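Workshop notebook, Vornbridge building, December
Entry by Jolene McAlister. Copied to Jae-hoon Um.

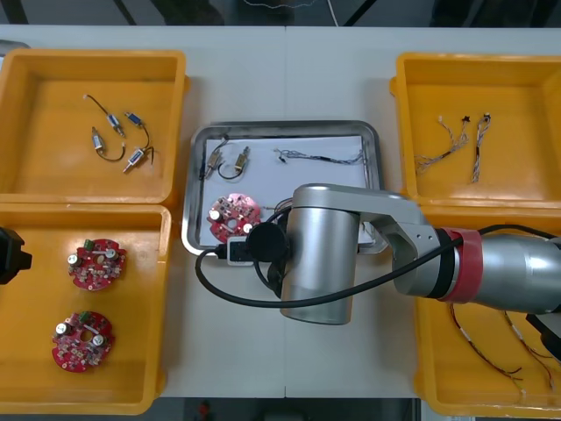 ## Purpose of this entry

To record the condition of the Nurkgate tower clock movement on receipt, the work carried out on the going train, and the matters still open before the movement may be returned to its frame. Earlier notes on the dial and hands are kept in the Bainbridge folder and are not repeated.

## Condition on receipt

The movement arrived on its original cast bed with the pendulum packed separately. The bed is sound. Old oil had hardened in every pivot hole of the going train and had collected a gray paste, which was sampled before cleaning. The striking train is in better order and appears to have been serviced more recently, although the town's maintenance book shows no visit that would explain it.

Wear on the escape wheel arbor is moderate at the front pivot and slight at the rear. The pallets show two distinct tracks. The deeper track is the older one, and the pallets were evidently shifted along the arbor at some point to present a fresh surface. This was ordinary practice and we do not propose to reverse it.

The suspension spring is a replacement, cut from stock that is too thick. It has a slight set to the left. Jae-hoon believes it accounts for most of the poor rate reported by the town. I am not yet persuaded and have asked that the crutch be examined first.

## Work completed

Going train dismantled and all parts tagged. Pivots cleaned, inspected under the glass and burnished. The front escape pivot required light turning before burnishing; the diameter before and after is recorded on the tag and in the parts ledger. One bushing was made and fitted to suit. No other bushings were judged necessary.

The maintaining power click was found to be assembled the wrong way round. It has been corrected. The screw holding it is not original, but the thread is good and it has been retained.

Great wheel teeth brushed and rinsed, no abrasive used. Color of the brass left as found.

The barrel was opened for inspection of the line anchorage. Someone has scratched "Urach" and a mark resembling a cross on the inside of the barrel cap. I take this to be a place name or a repairer's signature. Jae-hoon has made a rubbing, which is filed with the drawings.

## First running trial

The going train was set up on the test stand at 8 in the morning with a temporary weight of 57 pounds and the old suspension spring, so that the spring could be judged on its own merits before replacement.

The train ran freely. The beat was uneven and could not be fully corrected at the crutch. Arc of the pendulum was fair for the first hour and then fell off. The trial was stopped at noon when the crutch pin was found to be binding against the lower edge of its slot. The pin has a worn flat on one side and had turned in its seat.

My reading is that the binding pin, together with the set in the spring, produced the fault. Jae-hoon's view of the spring is therefore partly upheld. A new pin has been turned from the same grade of steel and fitted with the original taper.

## Second running trial

Started at 2 in the afternoon with the new pin, same weight, same spring. Arc steady. Beat much improved but still slightly heavy on the left. Left running overnight with the door of the test room closed. On inspection in the morning the movement was still going and was slow by 5 minutes, measured against the office regulator. The rating nut had not been adjusted beforehand, so this figure is of use only as a starting point.

## Matters outstanding

- Suspension spring to be replaced. Two thicknesses of stock should be tried before one is chosen. The old spring is to be kept and returned with the movement.
- Striking train to be dismantled, cleaned and inspected. The fly bearing should be examined for looseness.
- Winding lines to be replaced. The present ones are serviceable in part, but I do not wish to mix old and new.
- Estimate for the remaining work to be sent to Nurkgate. The sum already approved is $3,000 and does not cover the striking train.
- Inquiry to the Bainbridge archive regarding the scratched name on the barrel cap.

## Note on oil

The tags for the going train give the oil used at each pivot. Please do not substitute the heavier grade at the escape arbor, even where the bottle in the cabinet is low. A fresh bottle is on order and should be entered in the stores book on arrival.

Jae-hoon has asked that the pendulum bob not be polished. Agreed. The surface is to be wiped with a dry cloth and waxed once, after the rate has been settled.

J. McA.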